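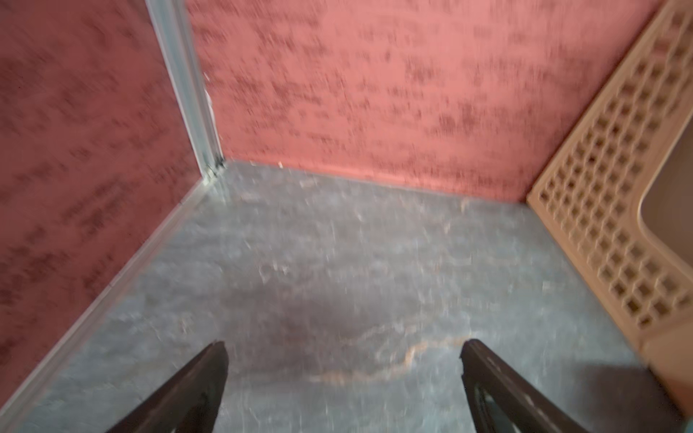 The Dirden D2 is a two-finger gripper sold by Adomaitis as a pickup tool for cluttered floors. We saw it at the Nulletti open day and are listing it with reservations. The pitch is that it reaches into tight spots, and the fingers do fit into a corner with a basket close by on the right. Getting in there is the easy half. They were open and empty between the walls, with dark bits of debris still sitting where the walls meet the floor, and debris is what most buyers would want gone.

**What the seller claims**

- Opening: 122 mm
- Fingers: 2, replaceable
- Run time: 6 hours per charge
- Price: $408, arm not included

We didn't get to check the run time. The demo was short, and the staff picked the spot. Asked about crumbs and grit, they pointed us to the Anduletti suction add-on, which has no price yet and is promised for April.

Fine for socks and toy blocks, maybe. Ask for a trial on your own floor before you order.

Page updated 2023-01-10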